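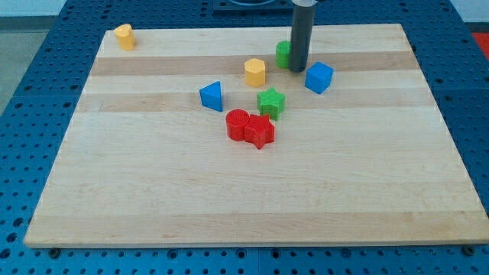

Turkby Allotment Association
Minutes of the winter meeting held on December 17, 2024 in the back room of the Fedoruk Hall

Present: R. Kostiuk (chair), plot holders as per the signing-in sheet. Apologies were received from both plot holders on the lower path.

1. Minutes of the September meeting
Agreed as a true record, with one correction. Under item 4 the hedge to be cut was the one along Mill Lane, not the one behind the sheds. The chair signed the corrected copy.

2. Matters arising
The padlock on the top gate has been changed. Members who have not yet picked up a new key should bring the old one with them when they do. The broken pane in the shared greenhouse is still to be replaced.

3. Water
The mains supply was turned off at the end of the growing season and the pipes drained. The tap by plot 20 was dripping before the shut-off and will need a new washer before the water goes back on. Two members asked for a second trough at the far end, where people are carrying cans a long way in dry spells. The chair had asked Livex for a price and was told to expect one in the new year. Carried forward.

4. Rents
It was proposed that rents stay as they are for a full plot and that half plots go up by £2. There was some discussion about whether this was fair on newer members, most of whom have half plots. Put to the vote and carried, 8 for and 6 against. The new rate applies from the next renewal.

5. Untended plots
Plot 6 has not been worked for almost a year and two letters have gone unanswered. Agreed that a final letter be sent, giving the usual notice. If there is no reply the plot will be split in half and offered to the waiting list. Members are asked not to help themselves to the rhubarb in the meantime.

6. Manure and compost
The last load from Flullum Farm was well rotted but was tipped across the turning space – the driver could not get any further in because of a parked car. Next time the gate area is to be kept clear from early morning. A member asked if woodchip could be ordered as well. The chair will find out whether the tree surgeon still delivers free of charge.

7. Bonfires
A neighbour has complained about smoke. Members were reminded that fires are allowed in the winter months only, after dusk, and that painted or treated timber must not be burned.

8. Any other business
The seed order closes at the end of the month. Forms are in the shed, in the tin on the left-hand shelf. A wheelbarrow with a green tray has gone missing from plot 8, and its owner would like it back.

Date of next meeting: to be fixed once the hall bookings are known.

Signed: Rostyslav Kostiuk, chair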